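3.2 Small containers on shared tables

The second part of the study looked at what people keep on a table they share with others, and in particular at the small containers that end up there. We visited 31 households in Barkgate during January. In each one we asked the adult who did most of the tidying to talk us through the table nearest the front door, and then to clear it the way they would before a meal.

Most of the tables held a mix of personal care items, toys, keys and paper. Few people could say who had put a given item there. They were much clearer about containers. In 13 households a container on the table was said to have a fixed place, even when what was inside it changed from week to week. One parent in the Berhe building told us that the pot stayed and the contents came and went. Another said she no longer looked inside hers before moving it.

The containers had seldom been bought for the job. They were gift packaging, candle holders, plant pots and cups that had lost their saucers. People kept them for their size and because they liked how they looked. Shape mattered in a practical way too. Straight-sided containers were filled to the top and then stacked against other things. Containers with a wide or flared rim were more often left partly filled, and toys were put in them upright so that a head or an arm showed over the edge. Admasu found the same habit in her earlier work on windowsills, where children could pick out a toy from across the room and did not tip out the rest to find it.

Grooming items behaved differently. Brushes and combs were set down beside a container far more than inside one. In nine households the person clearing the table picked up the brush first and carried it to another room, then came back for everything else. We coded this as a separate trip under the Bindulico scheme, which allows one code for each time a person leaves the table. Two households kept a brush on the table on purpose, for use on the way out in the morning.

Figure 4 has a typical grouping, with a sack-shaped container, a small white toy showing at its rim, and a pink comb-like item lying near it on a white tabletop. 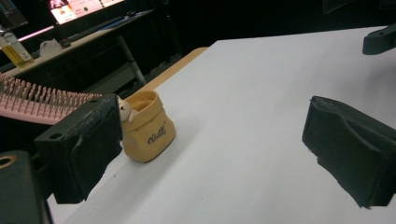
Does a small container on the table make clearing it faster?

In our visits it did so only when the container was moved as one unit. Where people took things out and sorted them on the spot, clearing took longer than it did on tables with no container at all.

Figure 4. Container, toy and comb-like item on a white tabletop.

We did not ask people to change how they used their tables. Lensa Admasu read all of the visit notes a second time and checked the trip codes against them. Where the two readings differed, the note was left out of the counts in the Clullex table, and it is listed in the appendix with the reason.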